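Home Program Speakers Venue Past talks Contact

Speaker notes: The grip that let go late
Solomiia Hrytsenko, Vinstead
2023-02-24

Opening

Good morning, and thank you all for coming in out of the cold and choosing this room when the one next door has the better coffee. (Wait for people to sit. Don't start over the chairs like last time.)

I want to talk about one fault. It cost us most of August, it pinched a colleague's thumb, and it was in a part of the system we had all stopped looking at. I'm going to tell it in the order we lived it, wrong guesses included, so please be patient with me when I go down the wrong road for a few minutes.

The job first. We pack mixed small goods into cardboard boxes. Snack bags, flat packets, soft cloth items, the odd carton. The program that runs the packing is called Dedavia, and it learns from people doing the same job with grippers. If you have ever packed a care parcel for a kid away at school, you already know the hard part, and it's the crinkly stuff!

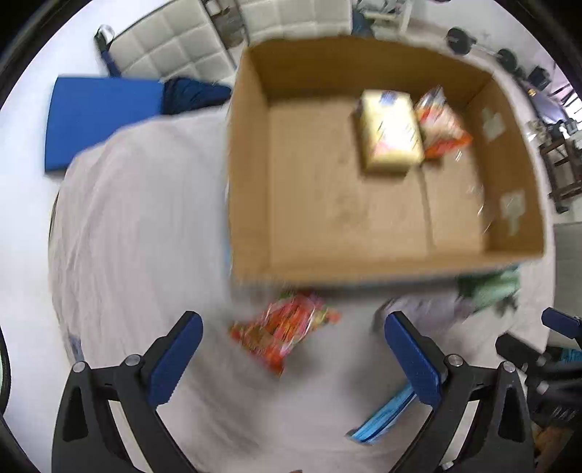
Packing work: one snack bag in the box, one between the fingers.

Let people look for a moment. Point out how shiny the wrapper is, and mention that a bag like this gives under your fingers long before you have hold of it. That matters in a minute.

What went wrong

The fingers were told to open and they opened late. It wasn't every time, or we'd have caught it on the first morning. The command went out, the log said "open," and the fingers stayed shut for a moment longer and then sprang apart. With a carton you'd hardly notice. With a light bag, the arm had already started back toward the table, so the bag came along for the ride and got dropped over the side of the box.

We wrote these up as bad grasps. I wrote a good many of them up myself, and I'd like to say that out loud, as I have a slide later telling other people to be careful with that label.

Then a colleague reached in to straighten a packet. The screen said the gripper was open and idle, and it was still closing out an old command. Bruised thumb, nothing broken, ice and a form. We stopped all work that afternoon. (Slow down here. Don't make the thumb funny, people laughed at the rehearsal and it threw me.)

Where we looked

First the finger pads, which we swapped. Then the wrappers, and we spent a very pleasant and completely useless day sorting snacks by how slippery they were. Then Kuroda, our name for the bench controller, which got a new power supply it didn't need.

After that we ran a plain test: 1,000 open commands, nothing in the fingers, a timer on each. 60 of them came back late. They came in clumps, always after a long stretch of quick small moves, the kind you make when the table is crowded and you keep changing your mind.

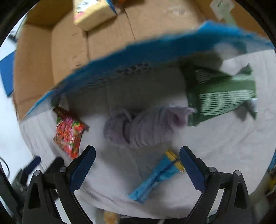 The cause

Doltico is the little message layer between the planner and the gripper. It kept a queue. When small moves piled up, an "open" had to wait its turn behind all of them, and the log recorded the moment it joined the line. So our log was truthful about something we didn't care about.

What we changed

Open and stop now skip the queue. The log takes its time from the finger position, read back from the hardware. The screen shows "moving" until the fingers have really settled, and hands stay out until the power to the gripper is cut at the switch. That last rule was already on our wall, by the way. We had let the screen stand in for it.

We ran the 1,000 again and had no late ones. I'd still like a longer run with soft goods before I call it closed.

Questions I expect

Did we throw away the old data? Only the runs marked bad grasp, and we're going back through those by hand.

Could a bigger gripper do worse than a bruise? Yes. Say so plainly, then give the handout with the test script to anyone who wants it.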